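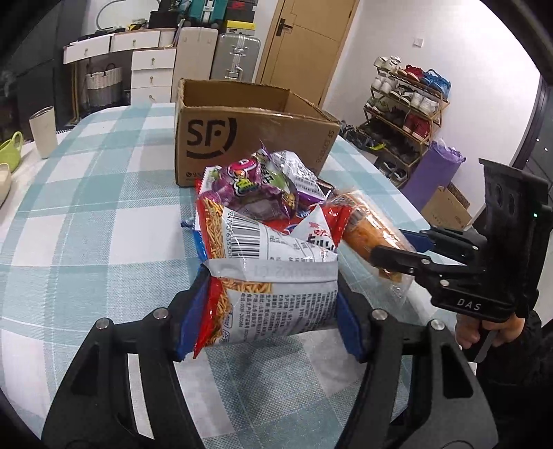
Gripper news from the Skaston workshop! I've been chipping away at the hand-held pair since December, and this month they finally got to pick up something other than my socket set. The snack pile was Tadhg Fahy's suggestion (he'd be happy eating noodles for every meal), and I grumbled about it, but he was right. Packets are a much meaner test than anything with a solid edge. With the blue pads pinching a crinkly noodle packet from both sides, you get to see how the fingers deal with something that wants to fold up on you, and the long bread roll in its clear wrapper is a whole other headache, all slippery plastic and a soft middle you don't want to squash.

The pads are the part I've fussed over most. I'm on version 6 now. The first ones were too hard and just skated over anything shiny, and then I went way too soft and they peeled off at the corners. These are glued on with the stuff Eoin Hanrahan keeps in the fridge at Duggan, and so far they've stayed put. The linkages turn on plain silver pins, and the triangular cut-outs in the arms are there to save weight, though I'll admit I also like how they look.

Still on my list: a bit of slop in the pivots. It's tiny at the pin but you can feel it at the fingertip, mostly when the fingers are nearly closed. Eoin thinks I should ream the holes and go up a size. I want to try thin washers first, mainly so I don't have to take the whole thing apart again! I also need a lighter spring, as my hand gets sore after around 11 minutes of squeezing, and I'd like to do a full evening with these.

I have 2 spare sets of arms, no pads fitted, if anyone wants to build their own handle and compare notes. They're on the shelf by the drill press at Peddale, in the tub with my name on it. Take a set, leave me a message, and please don't borrow the calipers that are in there with them. I'll bring the working pair along to the next build night, so come with something awkward to pick up. Chips, a bag of rice, a sock, whatever you've got.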